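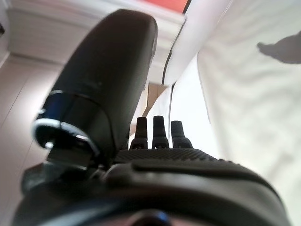
Why would an undergraduate course bother with a dexterous hand when a parallel gripper costs a fraction as much and works more often?
Mostly to teach students how much of grasping is decided before anything closes.

Figure 3. Wrist view of the hand, with the thumb at left and three fingers at center.

4.2 Student Trials

The Cumar project ran as the second half of a robotics elective. Students worked in 5 teams and logged 2351 grasp attempts, against a planned 4000. The plan had been written by the instructors, who did not have midterms.

Teams chose their own approach angle and closing order. As Figure 3 suggests, the thumb takes up a generous share of the wrist view, and most teams began by treating this as a software problem. Three wrote masks to remove it. Two of those masks also removed the target, with high confidence.

The Halonen team took the duller route of closing the thumb last and dropped 17 objects in its final session, the lowest count in the class. Its report gives the method one paragraph and the team logo a full page. We adopted the method for the February section and have left the logo to future work.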